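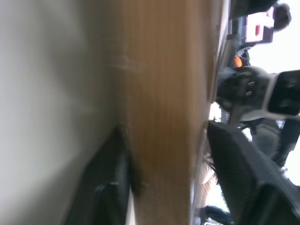 Lomden, November 20, 2021

Section 5. Wooden Boards: Inspection, Cleaning and Oiling

This section covers solid wooden boards stored and used with the Kombo shelf set (part 1309). It does not cover painted or veneered parts. Read the section through before you apply any oil.

5.1 Checking the face

1. Hold the board upright, by its long edges, with the grain running vertically. Turn it until light falls across the face at a low angle.
2. Look for scratches. Light marks that show pale against a tan or honey-brown face are normal wear and need no filling.
3. Run a fingertip over each mark. If the nail catches, go to 5.3. If it does not, go to 5.2.
4. Check both long edges for splinters and dents. One edge will often look darker than the face when it is turned away from the light. Turn the board around before you record a stain.

NOTE: Small pale spots may be dried soap or wax. Wipe once with a damp cloth and look again.

5.2 Cleaning

1. Wipe the board along the grain with a soft cloth wrung out in warm water.
2. Dry at once with a second cloth.
3. Stand the board on end for 30 minutes. Leave a gap between the board and the wall so that air reaches both faces.

CAUTION: Do not soak the board or put it in a dishwasher. Long contact with water can cause cupping, and a cupped board will not seat in the Kombo rail.

5.3 Sanding a scratch

1. Clean and dry the board as in 5.2.
2. Sand along the grain with fine paper and light pressure. Extend the strokes well past both ends of the scratch — a short sanded patch will show after oiling.
3. Remove all dust with a dry cloth.
4. Repeat the fingertip check in 5.1, step 3.

CAUTION: Never sand across the grain.

5.4 Oiling

1. Apply a thin coat of Rokard board oil to the face, then to the edges and ends.
2. Wait 30 minutes. Wipe off everything the wood has not taken up.
3. Apply a second coat if the sanded area still looks lighter than the rest. Do not apply more than 2 coats in one day.
4. Leave the board standing overnight before use.

WARNING: Oily cloths can ignite on their own. Lay them flat outdoors to dry before disposal.

Procedure written by Edith Tamayo, checked by Fredy Taipe. Changes since the October issue: wait time in 5.4, step 2; warning on cloths added.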